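Tomoana Refurbished Desktop Tower

Condition: refurbished
Finish: black and silver
Power supply: 600 W
Warranty: 22 months, parts and labour
Returns: within 30 days
Stock code: 3240

If you've been putting up with a slow, wheezy computer because a new one costs too much, do have a look at the Tomoana. It's a proper full-size tower with plenty of space inside, and we've grown very fond of it in the Tarnport shop (one has been running our till and stock list for ages and we keep forgetting it's there). It starts quickly, it copes with a silly number of browser tabs, and it's quiet enough to sit beside you on a desk!

Older towers like this were made to be opened. The side panel comes away with two thumbscrews, and once it's off you can get at nearly everything without skinning your knuckles. There's room for a second drive, the fans are an ordinary size you can buy anywhere, and the cables are long enough to move out of your way. If you've never worked inside a computer before, it's a lovely one to learn on.

Every Tomoana we sell gets a Miltine solid state drive fitted as standard. The difference over the old spinning drives is huge – programs open almost as soon as you click, and the whole machine feels years younger. We also replace the small battery on the main board, clean out the dust and put fresh paste under the cooler.
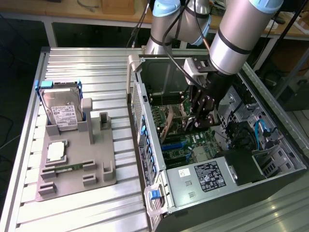
Tower on its side with the cover off, showing the green motherboard and an upright expansion card.

Adding a card later on is easy enough. Switch off at the wall, lay the tower flat, take out the blanking plate and press the card down evenly until it sits level. Wi-Fi cards, sound cards and extra USB cards are the ones people ask us for most, and we usually have a few of each behind the counter. Bring the tower in if you'd like us to fit one for you. We only charge for the card.

What's in the box

Tomoana tower with Miltine drive fitted
Mains lead with UK plug
Dellano keyboard and mouse, both wired
Spare thumbscrews in a little bag
Printed setup sheet

The Dellano keyboard deserves a mention of its own. It has a nice firm click, big clear letters and a cable long enough to reach from a tower on the floor. Several customers have come back to buy a second one for work.

Good to know

The monitor isn't included, but both the older and newer kinds of screen lead will fit. The tower weighs around 9 kg, so ask for a hand if you're carrying it to the car park. Opening the case doesn't affect your warranty – please do look inside!

Collection from the Tarnport shop is free, and we deliver locally in our own van. Old computers can be handed over at the same time for recycling. We'll wipe the drive first and give you a slip to say it's been done.

Page updated 10/25/25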